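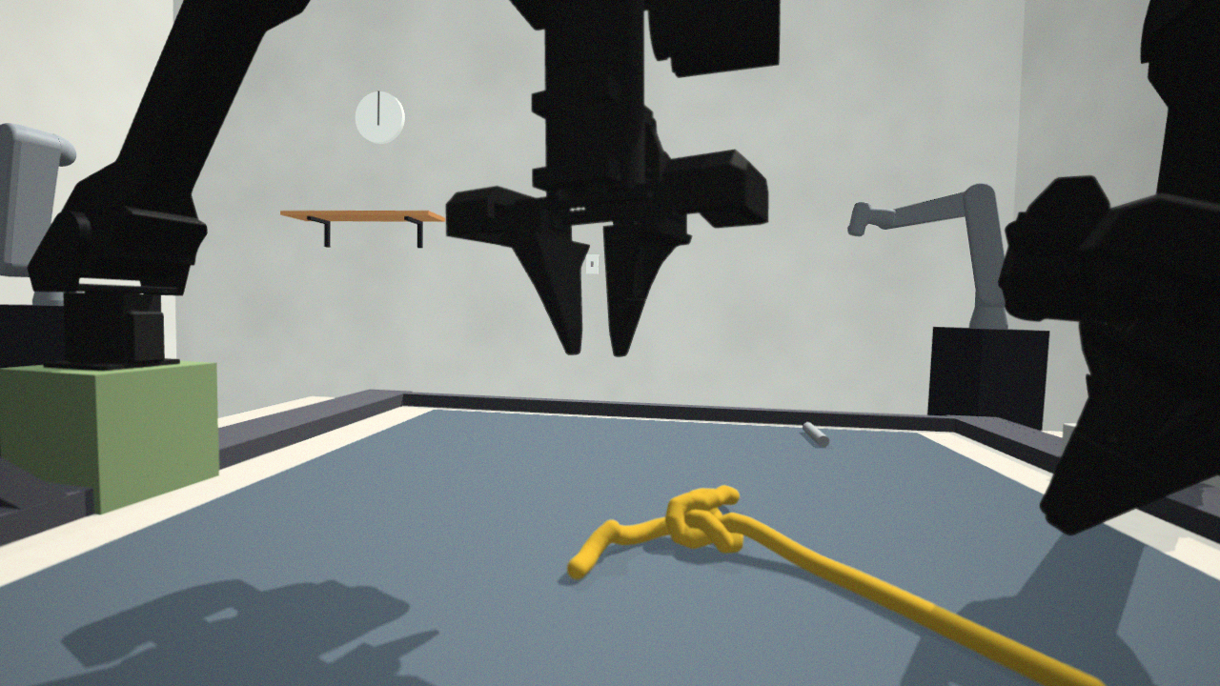 Annatjie Coetzee wrote in the margin of my first draft that a firm can be profitable on paper every single month and still be unable to pay for its flour, and could I please say so on page one before I got going on balance sheets. So I'm saying so. She's right, and it took me years of teaching this course to put it first.

# Chapter 6: Profit Is One Thing, Cash Is Another

In Chapter 5 we spent a lot of time on profit. You learned to take what a firm earns, subtract what it spends, and look at what's left. I hope you got comfortable with that, and I'm sorry to say I'm now going to make you a little less comfortable.

Let's start with a bakery. Mabuza makes crackers in Midusby, a mid-sized port town with decent roads and rents that keep creeping up. It sells most of its crackers to Grallidon, a grocery chain with stores up and down the coast. Grallidon is a terrific customer (big orders, steady orders, polite emails) and it always pays its bills. It just doesn't pay them right away. The contract says it has two months from the day a pallet is delivered, and it uses every bit of that time.

Say a pallet of crackers sells for $700. The flour, oil, packaging and wages that go into it come to $389. If you do the arithmetic the way we did in Chapter 5, this is a lovely little business, and I'd be happy to own a piece of it.

Now look at the bank account. The flour mill wants its money on delivery. The bakers want to be paid at the end of the week, and good for them. Mabuza ships one pallet, books the sale, and has $219 left in the bank. Grallidon calls and asks for another pallet just like the first. What should the owner say?

Go ahead and stop reading for a minute. When I ask this in class, somebody always says "yes, of course, it's profitable!" and somebody else, usually closer to the back, says "with what money?" Both of them are onto something. The second pallet is worth making. The firm also can't pay for it today.

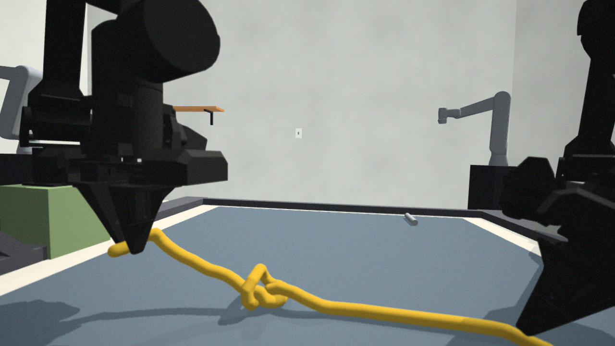 The gap between those two answers has a name, and you'll be using it for the rest of the book. **Working capital** is the money a firm has tied up in the everyday business of buying, making, selling and waiting to be paid. To find it, you take what the firm owns that will turn into cash fairly soon, and subtract what it has to pay fairly soon. Unpaid invoices go on the first side. So does the flour in the storeroom, and so do the crackers already boxed up. Bills from the mill go on the second side.

Notice something odd, though. When Mabuza's sales go up, the pile of unpaid invoices goes up too – and so does the amount of money the firm needs just to keep going. Growth eats cash. I remember finding this almost insulting as a student. I had thought selling more was the cure for being broke!

There are a few ways out, and each one costs somebody something:

- The owner can ask Grallidon to pay sooner, maybe in return for a small discount.
- She can ask the mill to wait, which pushes the problem one step back up the road.
- She can borrow from a bank against the unpaid invoice.
- She can sell the invoice to a finance company for less than its face value. This is called **factoring**, and we'll work through it in Section 6.4.
- She can turn down the order.

That last one doesn't get enough attention in textbooks, my own earlier editions included. An order turned down leaves no mark in the accounts. You can read Mabuza's books from front to back and never learn that the second pallet was asked for.

It matters for more than one bakery, too. In Section 6.5 we'll go to Edarero, inland from Midusby, where most small firms sell to just a handful of large buyers. When those buyers all stretch their payment terms at once, you can get a whole town of healthy firms that stop hiring, and a profit table won't tell you why. We'll talk about whether the law should set a limit on how long a buyer can wait. I have opinions on that, and I'll try to keep them to myself until you've seen the arguments on both sides.

Before you go on to Section 6.1, get out the cash flow worksheet from the end of Chapter 5 and keep it next to you. We'll fill it in for Mabuza week by week, starting in January with an empty storeroom and one order on the books. Use a pencil – the payment dates are going to move.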